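Open day at the Gosstead workshop: an afternoon with the kitchen gripper crew

3rd December

If you missed the open day at Gosstead, I'm sorry, because it was a good one! A group of us from the Brollard makers' club drove over after lunch, expecting to stand behind a rope and watch a big arm do something big. What we got was a working room with the lights on, people in the middle of their day's work, and a team that was happy to let us stand close and ask whatever came into our heads.

The team is called Zomemia, and they work on household chores. Small stuff, mostly. Opening things, closing things, putting a thing inside another thing and getting it out again without knocking over the thing next to it. I had read their notes from August and thought I understood why that was hard. I did not. Watching for an afternoon taught me more than the notes did (and the notes are good, so do read them, they are pinned up by the drill press at the club).

They started us off with the hand-held gripper. It's a two-fingered tool that a person carries around and works by squeezing, with a camera mounted on it that looks out past the fingers. You do the chore yourself, with the tool in place of your own hand, and the recording of how you did it goes toward teaching an arm to do the same. I had seen this kind of setup in videos, but I had never seen how people stand when they use one. They lean. They tuck the elbow in. One of the team has a habit of breathing out just before the fingers close, and once I'd spotted it I couldn't stop watching for it.

Visitors were invited to try it, and of course our whole carload got in line. My own first go was at a drawer. I missed the handle, got it, pulled at a slant and jammed the drawer halfway. Your hand knows a hundred tricks for pulling a drawer straight, and with two stiff fingers you have to think of them one at a time! My second go was better. My third was worse than my first, and by then I was laughing too much to be of use to science.

After the drawers came the kitchen corner, and for me that was the best part of the day. The microwave gets its own block of practice, and the team talked about it the way hikers talk about one particular hill. You have a door that swings, a space with walls on every side, and a tool that's bulkier than a hand. Reaching in is one problem and letting go cleanly is another. They told us a full practice block is 400 runs, split among whoever is in that week, and that they change the height and the starting spot between sets so the arm doesn't end up learning one kitchen by heart.

What I enjoyed most was seeing the camera's side of it. When you stand next to the person holding the tool, you see a person reaching into a microwave. From the gripper, the two dark fingers sit at the bottom of the view with just a narrow gap between them, and past them the white inside of the oven opens up, with its vent panel high on the back wall. It's a strange, low, close way to look at a kitchen. I kept thinking of how a room looks to a cat.
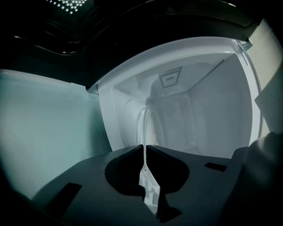
Why does the team have people do the chore by hand first, when they already own an arm? A person with a hand-held tool can get through many more tries in an afternoon than someone steering an arm by remote control, and can take the tool into any kitchen that will have them.

We got to see the arm as well, later on. It is a Nolte, a bench-mounted model, and it's quieter than I expected, with a sort of soft hum when it changes direction. They ran it on a cup-moving job. Twelve of its 14 tries went well while we were there, and the two that failed were the ones that got people talking. In one it closed its fingers a bit early and nudged the cup along the bench. In the other it picked the cup up perfectly and then stopped, holding it in the air, for long enough that somebody in our group started to offer it advice out loud. The team didn't rush to cover for it. They let it sit there, told us what they thought was going on, and reset.

I liked that a lot. I have been to demos where every run is polished to death and you come home knowing nothing. At Gosstead you could ask "what does it get wrong?" and get a proper list. Shiny surfaces are trouble. So are clear plastic tubs, and cloth of nearly any kind – apparently a dish towel is a terrible opponent.

A few practical notes for members who want to go to the next one:

Parking is behind the building and fills up early. The side door is the one you want. The front door has a bell that can't be heard from the workshop, as we found out.

Wear shoes you can stand in. There are stools, but they get used as test furniture.

Kids are welcome to try the hand-held tool. The grip is sized for an adult, so smaller hands will need two, and the younger ones in our party managed fine that way. One of them got the drawer open on the first pull, and I have been told I need to stop bringing it up.

Bring questions about code if you have them, but bring questions about hardware too. Our club's own gripper project has been stuck on finger pads since the summer, and a ten-minute chat over the bench gave us three new materials to try. I'll bring samples to the next build night. If anyone has a spare sheet of soft silicone at home, please hang on to it for me.

Zomemia plans to hold another open day in the spring and said they'd be glad to have us back. They may also bring the hand-held tool over to Brollard for an evening, if we can put together a kitchen corner for them to use. We'd need a counter at normal height, a drawer that sticks a little and a microwave that no one is fond of. Replies to the club inbox, please, and say whether you can help carry.

1,251 views | 12 shares | 4 comments

Comments

solderfumes: Great write-up. I was in the second car and never got a turn on the gripper, so I'm first in line if they come to Brollard.

benchdog: Does the hand-held tool need to be tethered to a computer the whole time? Couldn't tell from where I was standing.

mapleandwire: We have an old microwave in the garage. Door's a bit stiff but it closes. Happy to drop it off.

solderfumes: Stiff door sounds perfect for this. I can help carry.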